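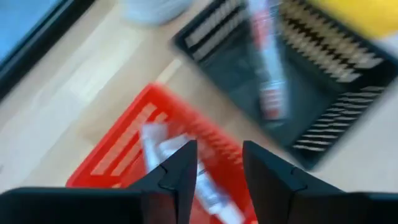
Can I start entering referendum results in Hornel before the polls close? You can enter the precinct names early, but the totals stay locked until closing time.

## 4. Setting up your results sheet

I've done this for the Trillitz bond vote and again for the Liem library tax, and I still go down the list every time (it's short, I promise!).

1. Open **New Count** and pick **Ballot question**. Don't pick **Candidate race**, which adds a write-in line you can't delete later.
2. Type the question exactly as it's printed on the ballot, commas and all.
3. Add your precincts. Trillitz has 19, so I paste them in from last June's sheet and fix the two that got renamed.
4. Set **Entry check** to 2. That way a second person has to key the same totals before anything shows up on the public page.
5. Run a test with made-up numbers. I use 111 yes and 30 no in every precinct – easy to spot if I forget to clear them.
6. Hit **Clear test data**, then **Save**.

**Caution:** Clear the test data before you turn on the public page, or your pretend votes go out to the whole county.
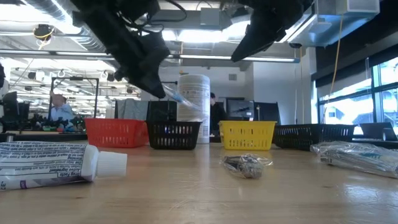 A reader in Nestitz wrote that mail-in ballots threw her totals off until she added them as their own precinct, and asked if that was okay. It's what I do too! Call it "Mail" and put it last.

**Note:** Late mail ballots can go in until the count is certified. Reopen the sheet with **Amend**, and the old totals stay in the log.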